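About Us

Hi, and welcome to Hoter! We take old desktop computers apart, sort out what's inside, and put the good ones back together for people who need one. 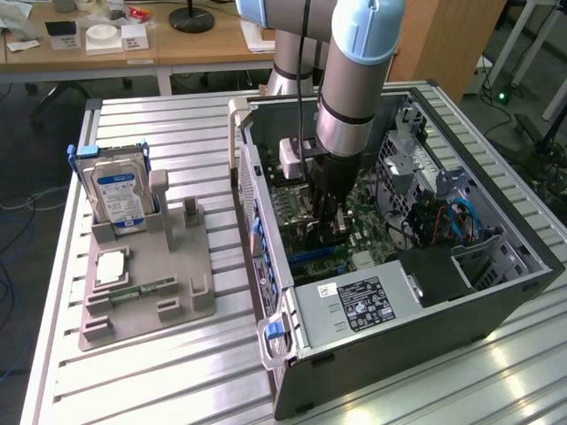

How we got going

I started Hoter in a spare bedroom in Laltberg with one screwdriver set and a stack of office towers my old employer was about to haul to the dump. I couldn't stand it. They were perfectly decent machines, a bit dusty, and I figured a few evenings of work would get most of them running again. (It took the whole winter, and my kitchen table never recovered.)

The towers kept coming after that. A dentist's office called, then a library, then a guy with a storage unit he hadn't opened in years. By the time I ran out of floor I had to rent a real place, so now we're in the old Arnard building, on the ground floor, with a loading door and heat that mostly works. There are six of us these days, and last year we sent 800 desktops back out the door.

What we work on

Desktop towers, mainly. I love them! Laptops get thinner every year and half of them are glued shut, but lay a good office tower on its side, pull the side panel off, and there's the motherboard, the power supply, the drive cage and all the cables, right where you can get at them. The better business models have colored plastic latches on the parts you're supposed to touch, blue ones on a lot of what we see, and whoever came up with that has my thanks. A drive in a caddy with tabs on it comes out in seconds. I've spent longer looking for the right screw.

Some cases even have carrying handles, and if you've ever lugged a tower up two flights of stairs hugging it like a Thanksgiving turkey, you'll know why I get excited about that.

We'll also take monitors, keyboards and mice if they come along with a tower. No printers. Please, no printers. We have a closet full of them already and I don't want to talk about it.

What happens to your computer

First it gets a tag with your name and the month it came in. Then the side panel comes off and we have a look around. Dust goes first, and there's always dust, plus the occasional paper clip and once a whole granola bar wrapper. We check the fans and the power supply, reseat the memory, and look over the cables for anything pinched or chewed (mice like our storage unit friends a little too much).

Hard drives come out and get handled on their own. We wipe them, or if you'd like yours back, just say so when you drop off and we'll bag it with your tag number. Drives that don't pass our checks never go into a rebuilt machine.

After that we decide whether the tower is a keeper. Keepers get whatever they're short on, usually memory or a newer drive, and then they run overnight before anybody's allowed to put a sticker on them. The rest get picked clean for parts. I have a wall of bins for that: slot brackets, SATA cables, clips, fans, and those tiny screws that roll under everything. Somebody always needs the one odd bracket we saved.

The Aravena shelf

Near the front door is a set of shelves we call Aravena, after the street where my first spare bedroom was. It's where the finished desktops sit, cleaned up and ready to go. Every one comes with a power cord, a keyboard, a mouse and up to 30 days to bring it back if something isn't right. Prices are on the tags and we don't haggle much, but students and schools get a break, so ask!

Come see us

We're open from 10 in the morning until 6 in the evening, and drop-offs are easiest before lunch, when the loading door is clear. You don't need an appointment for one or two towers. If you've got a truckload, send a note first so we can make some room on the floor.

And if you're just curious what the inside of your computer looks like, bring it by. I'll happily pop the side off and show you around. February is our slow month, so that's a good time to catch me with a cup of coffee and nothing urgent on the bench.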